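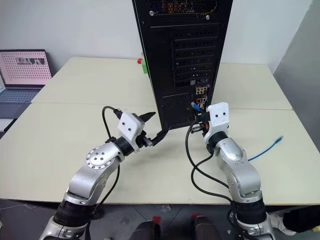
Home practice space tips, part two

Strings first. Wipe them down after every session, old t-shirt is fine. Run the cloth under the strings too, that's where the gunk sits. I was buying a new set every other week before I started doing this.

Drum rug: get one with a rubber back. Mark where the stands go with tape, different color for each. Mine was 70 bucks at the Demholm flea market and it still smells like somebody's garage. Baking soda, leave overnight, vacuum. Twice.

Cables. Over-under coil, velcro tie, hang on a hook. Don't wrap them around your elbow!! Label both ends. Crackly one goes in the fix-it box right away, not back on the hook — you'll grab it again at the show.

Dust. Computer, amp, mixer, all of it. Power off and unplug before you go near the vents. Short bursts from the air can, keep it upright. Hold fan blades still with a pencil or someting. Soft paintbrush for the knobs. 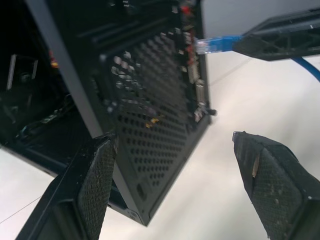
Back of the tower, blue network cable plugged in.

Humidity. Acoustic guitars hate winter. Damp sponge in a soap dish with holes poked in the lid, sits in the case, not touching the wood. Squeeze it out good first. Check it when you change strings.

Noise. Moving blankets on the wall behind the kit help with the ringing, but they won't stop the neighbors hearing you. We quit at 8 pm, no arguments. Weatherstrip around the door did more then I expected.

Cymbals — dish soap, warm water, dry right away. Skip the polish if you like the logo.

Kick pedal squeak: one drop of oil on the hinge, work it back and forth, wipe off the extra. Check the spring while you're down there.

Tirnemness demo is tempo 142 if anybody's still practicing it at 150. Snare heads next time.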